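# Chapter 4: Keeping Data in One Place

Most small organisations do not plan their data. A parish office in Irndale keeps its hall bookings in a spreadsheet, its membership list in another, and its accounts in a package bought years ago by somebody who has since left. Each works well enough alone. The trouble starts when a question touches two of them, such as how many members hired the hall in October and whether they paid the lower rate.

This chapter deals with the first stage of answering questions like that: deciding what each record stands for, and choosing one place where it is held. Reporting and charts are left to Chapter 5. You will need the Ponside practice files, which hold 400 customer records and 72 product lines from a kitchenware and grocery wholesaler.

The Ponside files were first put together by Glenys Nuttall for evening classes, and they have been left untidy on purpose. Some customers appear under 2 spellings. Hjaltadóttir, for instance, is entered both with and without its accents, and a plain search for one form will miss the other.

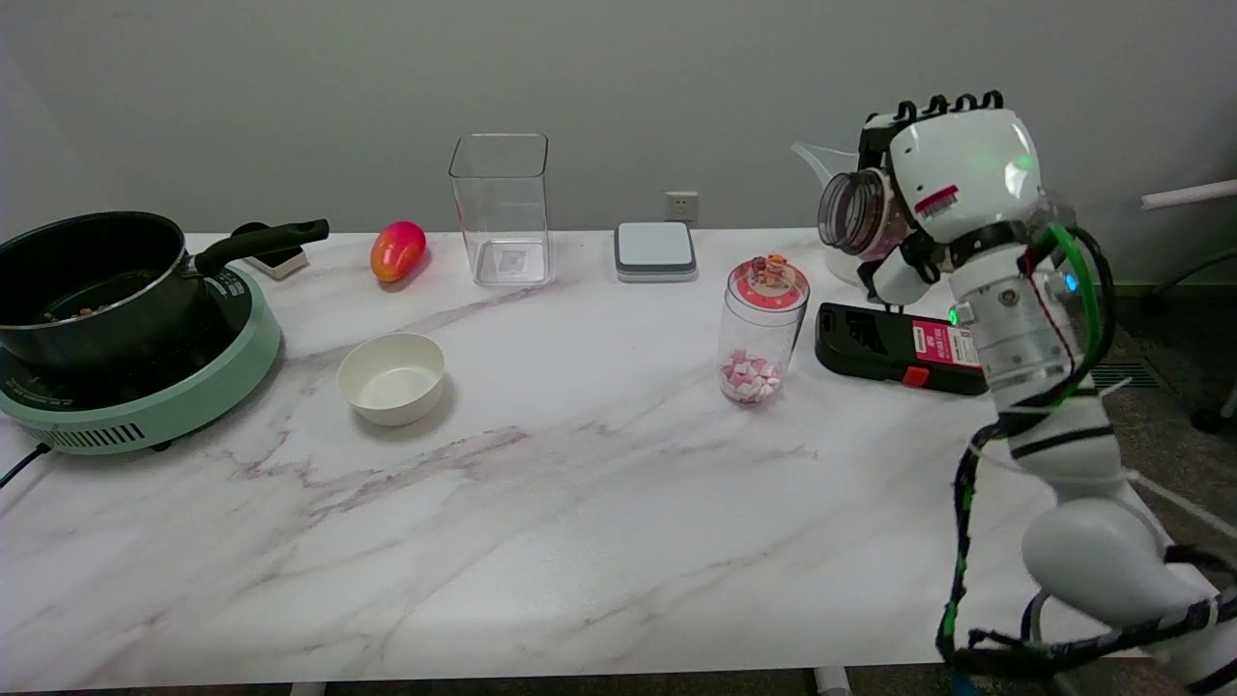

A record should stand for one thing of one kind. This sounds obvious until the things have to be sorted into tables, and the person typing has to choose what to write down. Take a mango and an induction cooktop. Both can be sold, so both have a name and a price, but the mango needs a use-by date and a country of origin, while the cooktop needs a power rating and a guarantee period. Putting all of these columns in a single table leaves many cells blank, and a blank cell may mean "does not apply" or "not yet filled in". The reader of the table cannot tell which.

The usual answer is to keep the shared details in one table and the particular details in others, joined by a product number. The number should carry no meaning of its own. Codes that include a supplier's initials or a shelf position have to be changed when the supplier or the shelf changes, and old invoices then point to nothing.

## 4.1 Before you begin

Open the customer file and sort it by surname. Write down every pair of entries that you think may be the same person, and what makes you think so. Keep your list, as it is used again in section 4.3, where the entries are merged.

Do not delete anything at this stage.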